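# Chores are a tolerance problem

The question I am asked most often is whether a machine can wash up yet. My answer is no, with conditions, and the conditions are the part worth discussing.

I spent six years specifying fixtures for a bottling line before moving to the small manipulation group at Nalport. On the line, pouring was solved decades ago. The container arrives at a known position, the fill volume is metered and the nozzle never moves. Ask for the same job on a kitchen worktop and every one of those assumptions goes. The bottle is opaque, the level inside is unknown, and the mug is wherever somebody put it down.

Most of our work on this is done in simulation. I have no quarrel with that. A simulated arm can repeat a pour overnight without a mop, and the positions of the mug and its neighbours can be changed between trials at no cost. My quarrel is with how the results are reported.
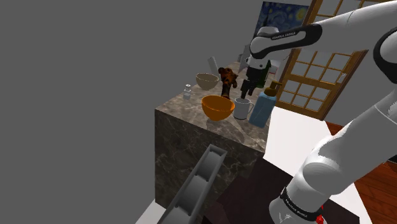
*Pouring task in simulation: bottle in the gripper above the mug, soap dispenser alongside.*

The soap dispenser matters more than it looks. A planner that treats the mug as the only object of interest will happily sweep the wrist through whatever stands next to it. People clear a path without thinking, or nudge the obstacle aside with the back of the hand. A parallel gripper already holding a bottle has no spare hand to nudge with, so the motion has to be found around the clutter or the bottle has to be put down first. Putting it down is a second task with its own failure rate.

Failure rates multiply, and this is where I part company with my colleague Horațiu Surdu. He holds that a pick which works 30 times out of 40 is a good basis for a product, and that the rest is engineering. I would say that three such steps in a row, if they are independent, finish correctly well under half the time. A kitchen job has many more than three. Wiping up after a failed pour is itself a chore, and a harder one than the pour.

Surdu's reply, which is fair, is that steps are not independent and that a machine can check its work and try again. Retrying is cheap when the error is a missed grasp. It is of little use once the liquid is on the floor. Any honest benchmark should separate the recoverable errors from the rest, and ours at Nalport did not do so until July.

The shop floor is closer. Virgil Ene runs packing at Kirnico, where an arm has been loading trays on the night shift for 2 years. It does one thing, the trays are keyed so that they fit only one way round, and a person clears the jams. He would not call it clever. He budgets for it as he would for a conveyor, and it earns its place on those terms.

I expect household machines to arrive by the same road, with the house altered to suit them: racks at fixed heights, mugs of a standard width, a marked area of worktop kept clear. Many people will find this a poor bargain for a machine that empties the dishwasher. Some, particularly those who can no longer lift a full kettle, will find it a very good one, and I would like the development money spent on them first.

Until then, quote me the number of unattended hours between spills. I can work with that figure even if it is a bad one.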